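Recording a two-arm handover by remote control
Torunn Viklund, 6 September 2026

You should already have both arms powered and paired with the Paltwood leader handles. If you haven't, do the pairing page first.

Sit at the near edge of the table, in the middle, so that left is left and right is right for you as well as for the arms. Open a new session and give it a number. Mine is 3194. Set the speed limit to 39 per cent.

Bring the two grippers towards each other over the middle of the table, slowly, and stop when the fingertips are almost touching. Most beginners come in too high on one side. Match the heights before you close on anything small.

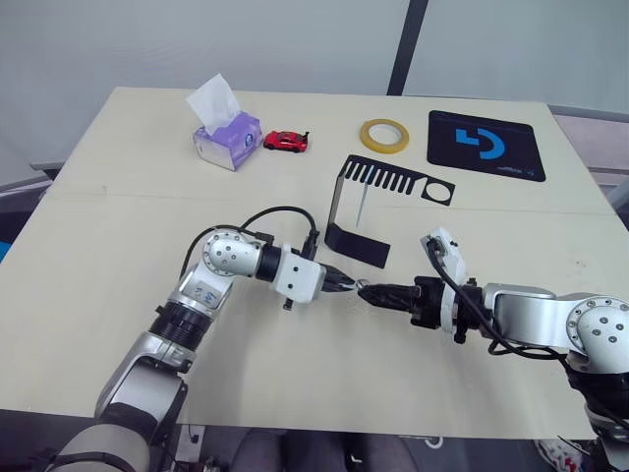
Close the receiving gripper first, wait 2 seconds, then open the giving one. The pause matters when the recording is used for training, as a quick swap is hard for the model to learn. Don't drag the part sideways while both grippers have hold of it.

If you drop something, carry on and pick it up with whichever arm is nearer. Mark the take as "recovered" and keep it. 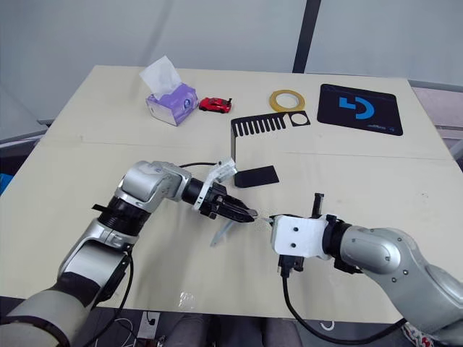 Leave the things at the back of the table where they are between takes. At Avcombe we tidied up halfway through a session and had to record the first half again.

Now try something with a strap. Bring the closed fingers in low, beside the strap, and open them only when you're lined up. Keep the other arm still until you need it. Do 6 good takes before you change the object.

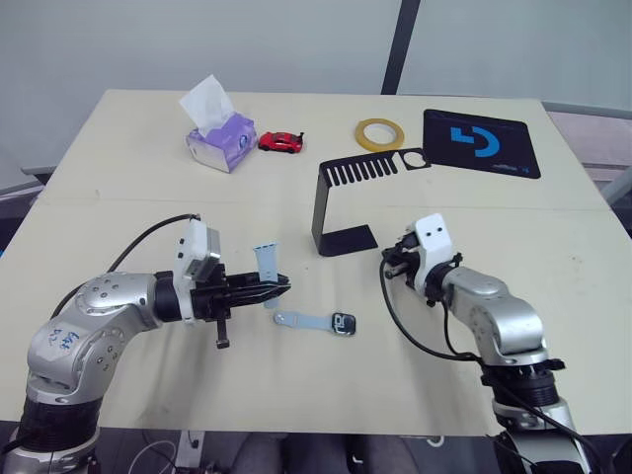 Left gripper next to the watch strap, fingers closed.

Save the session, return both arms to rest and only then let go of the handles.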